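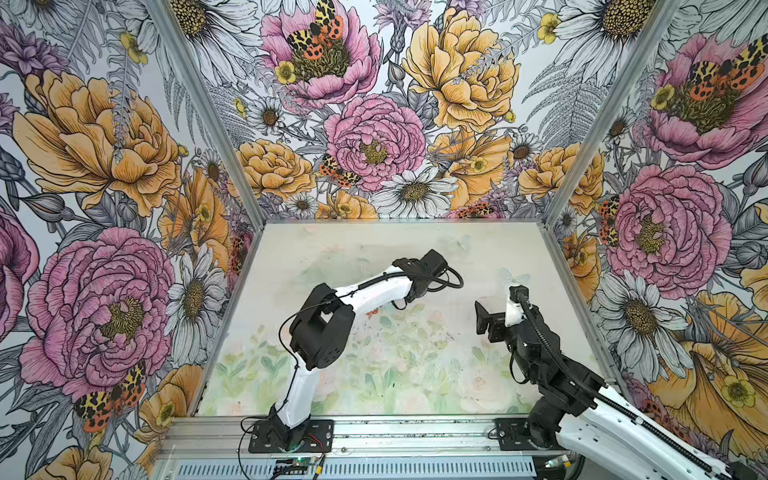
Figure 17.1 Two robot arms at a printed tabletop

Chapter 17
Finding the First Users

A new app that matches people with each other has little to offer until enough of them have joined. Founders call this the cold start problem. Truron, a lift-sharing service set up by Nanna Bisgaard and Asger Bergmann, opened with 415 registered drivers and 29 passengers.

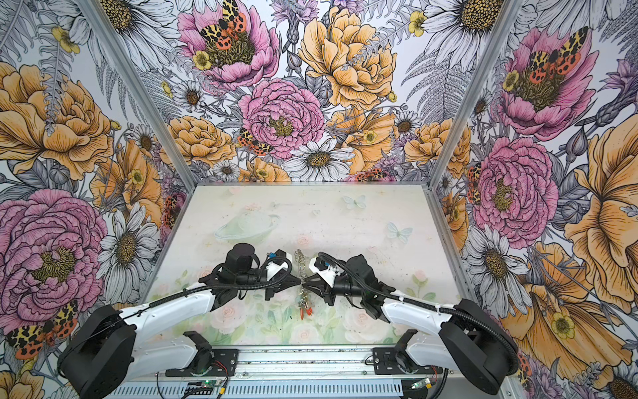 Most of those drivers lived too far apart to be useful. Bisgaard closed sign-ups in every town but one and spent November recruiting passengers at a single railway station — slow work, but each new passenger made the service better for the drivers already on it.
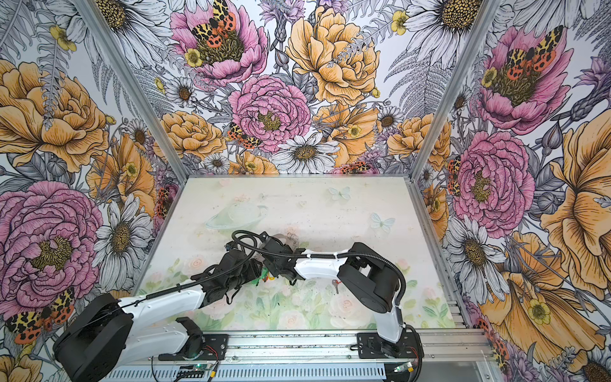

17.1 Starting small

A founder has to decide how narrow the first market should be. It may be a town, a trade or a shared interest.

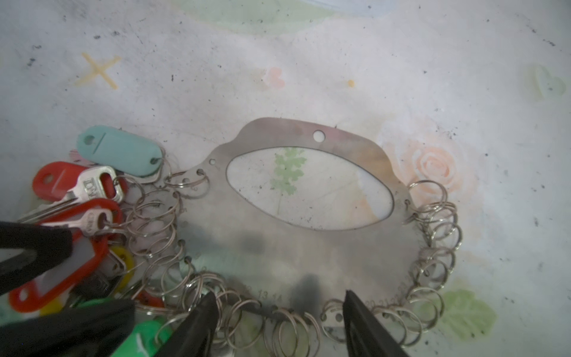

It should be small enough that members meet a good match within a few days. Growth into a second market can wait until people in the first one return without being prompted.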